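Courses > Consumer Decisions > Unit 3 > Handout: Claims on the Package

4 comments | 11 shares

Handout for Unit 3: "Kid-sized," "real," and other words that do very little

Read before class. Bring one package from home with the claims still readable.

Last time we looked at price. Now we look at wording, and I'd ask you to be harder on it than you think is fair. Most of the language on a children's product was written to get past a tired adult in a store aisle. Some of it is true. Very little of it has been tested in any way you could check.

1. Words with no floor

"Kid-sized" has no fixed meaning. A product can be kid-sized for a toddler or for a ten-year-old, and the seller doesn't have to pick. The same goes for "sturdy" and "just like the grown-ups use." Ask what would make the claim false. If you can't come up with anything, cross it out and read the package again without it.

Garden tools sold as toys are a good case. A small trowel with a lime-green blade and a tan wooden handle may be sold as a toy or as a tool, sometimes both on one card. Those are two different promises. A toy has to be safe to play with. A tool has to dig.

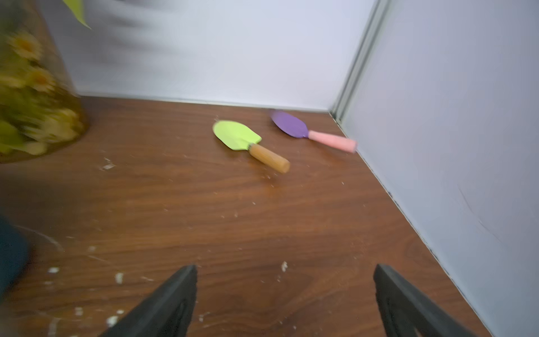
2. Numbers that sound like evidence

Redell, a catalog seller we'll come back to in Unit 4, printed "loved by 2,000 families" on its spring flyer. Simone Nogueira wrote and asked how they knew. The answer was that 2,000 sets had been shipped. Shipped is a sales figure. It says nothing about love, and it counts returns as happy customers.

Driment did a bit better. They surveyed 200 buyers and reported that most were satisfied. Look at the small print, though: the survey went out with a coupon, and only 17 people answered the question about wear. I wouldn't throw the survey out - I just wouldn't lean on it for anything to do with wear.

3. "Educational"

Aurelio Nava argues in your reader that this word is mostly harmless. I disagree, and you're free to disagree with me. It raises the price, and it lets a parent stop asking questions. A child can learn plenty from a spoon and a bucket of dirt. The burden should be on the seller to say what is learned and how anyone found out.

For class

Pick three claims from your package. For each one, write down who would have to measure what. Half a page is enough. Neusa Falcão will collect them at the door, and late ones go in my box by 3.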